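How to move your Hillura save to a new phone

Hillura keeps your save on the phone itself until you link it to a Skastine account. If you swap phones without linking first, you start again at the Womcombe gate with an empty bag. The whole job takes a few minutes on decent wifi.

What you need

Both phones, charged. The old one must still open the game. You also need an email address you can check while you do this, and 678 MB free on the new phone for the first download.

Step 1. Update the game on the old phone

Open your app store, search for Hillura and tap Update if the button is there. Older versions don't show the transfer menu at all. Once it has updated, open the game and let it load through to the map.

Step 2. Link your account

Tap the gear in the top corner, then Account, then Link to Skastine. Enter your email and type in the code they send you. The code lasts 70 seconds, so have your inbox open before you ask for it. When the link works, your player name turns green.

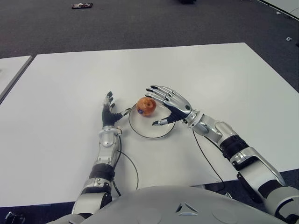
Your player number is on the same screen, under your name. Write it down on paper. Support will ask for it if anything goes wrong, and you can't look it up once the old phone is wiped. While you're there, check what the game thinks you own. Items sitting in the trade window don't count as yours during a transfer, so pull them back to your bag first. Food works the same way: if you've put an apple on a plate, like the one in the photo, and the plate is set out in your camp, pick it up before you save. Camp items usually come across, but I lost a full table of cooked meals in June and didn't get them back.

Step 3. Save to the server

Go back to Account and tap Save Now. Wait for the tick. Mine took longer than expected because I had 2,673 screenshots in the in-game album, and the album uploads with everything else. You can turn it off under Save Options if you don't care about the pictures.

Close the game fully on the old phone. Don't open it again until you're finished.

Step 4. Load on the new phone

Install Hillura and open it. Skip the intro, but don't choose a character. Tap Returning Player at the bottom, sign in with the same email and pick the save with the latest time on it.
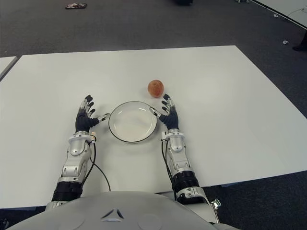 If it doesn't work

Two saves in the list: this happens if you made a new character by mistake. Choose the one with the higher level. The other can be deleted later.

Stuck on the Zamora loading screen: close the game, turn off any VPN and try again.

Missing coins: paid coins bought in one app store don't carry over to the other. Spend them before you switch from Android to iPhone or back.

The account menu is greyed out: finish the Zamora tutorial quest on the old phone, then go back to Step 2.

Thanks to Delphine Tran for testing the Android to iPhone part.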